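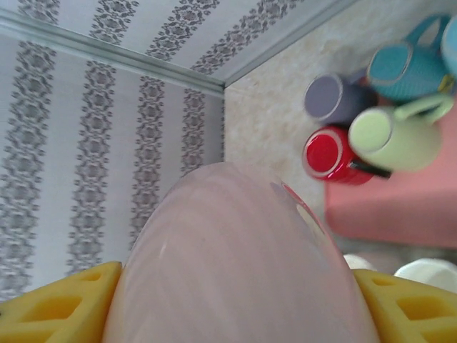
Skaltcombe pottery reissues pale pink glaze after reformulation

October 27, 2019

Skaltcombe has returned its pale pink gloss glaze to production after a break that began in September, the pottery said in a notice to stockists. The color is used on mugs, cups and small bowls in the company's everyday range. Orders placed before the break will be filled first, and new orders are being accepted from shops that already carry the line.

The glaze was withdrawn when a frit used in the old recipe was discontinued by its supplier, Misent. Skaltcombe tested replacements over the summer and settled on a zinc-free base from Dahlgren. The pigment is unchanged. The pottery lists the new glaze under code 647 and advises stockists to use that code when reordering, as pieces from the earlier recipe are close in color but do not match exactly when placed side by side.

According to the notice, the new base melts at a slightly lower temperature and levels out more fully on curved surfaces. On a rounded body this gives a smoother coat with fewer pinholes near the foot. It also gives a stronger shine. Skaltcombe notes that the finish will pick up reflections from nearby walls, lamps and fabrics, and that these can look like streaks or changes of tint in product photographs. Shops are asked to check pieces under diffuse light before reporting a color fault.

A total of 102 test pieces were fired before the recipe was approved. Of these, 17 were rejected. Most of the rejected pieces showed crawling, where the glaze pulls back from an edge and leaves bare clay, and the rest had thin spots under the rim. The pottery changed the dipping time and added a second wipe of the unglazed foot ring. The final batch of tests had no crawling.

The clay body stays the same, as do the molds. Wall thickness and capacity are not affected, and lids and saucers from older sets will still fit. The pottery has made no changes to its white, gray or dark green glazes, which do not use the discontinued frit.

Thermal shock testing followed the pottery's usual in-house method. Pieces were heated in an oven, placed in cold water and then brushed with ink to show fine cracks. Each piece went through 3 cycles. Skaltcombe says the results were in line with the old glaze, although it has not published the figures. Leach testing for lead and cadmium was carried out by an outside laboratory, and certificates are available to stockists on request.

Care instructions have been revised. The new glaze is rated for dishwasher and microwave use, as before, but the pottery now recommends against abrasive powders and steel wool. Fine scratches are more noticeable on the glossier surface, especially on the side of a mug where light falls across the curve. Gray marks left by spoons are metal deposits and can usually be removed with a soft cloth and a mild cream cleaner. Pieces should be stacked with a sheet of paper or felt between them if they are to be stored for a long time.

Packaging is also being updated. Mugs will ship in a molded pulp tray supplied by Nekau in place of the printed carton and tissue used until now. The tray holds each piece at the widest part of the body and keeps the handle clear of the box wall. Skaltcombe says the tray reduced handle breakage in trial shipments. Shops that display mugs in the old cartons can continue to order them until stock runs out, but the cartons will not be reprinted.

Remaining stock in the earlier recipe will be sold through the factory shop as seconds, including pieces with no visible fault. They will carry a plain foot stamp without a glaze code. The pottery will not accept exchanges between old and new pieces for the purpose of matching a set. Customers who need a single replacement are advised to contact the factory shop with the date stamp from the base of the piece.

Wholesale prices for mugs and cups are unchanged. Small bowls will rise slightly, a change the pottery attributes to kiln fuel. Side plates in the same pink are still in testing, and the notice gives no release date for them. Flat ware needs a different firing schedule, and early samples showed uneven color toward the center of the plate. Stockists with open orders for plates may cancel them or leave them in place.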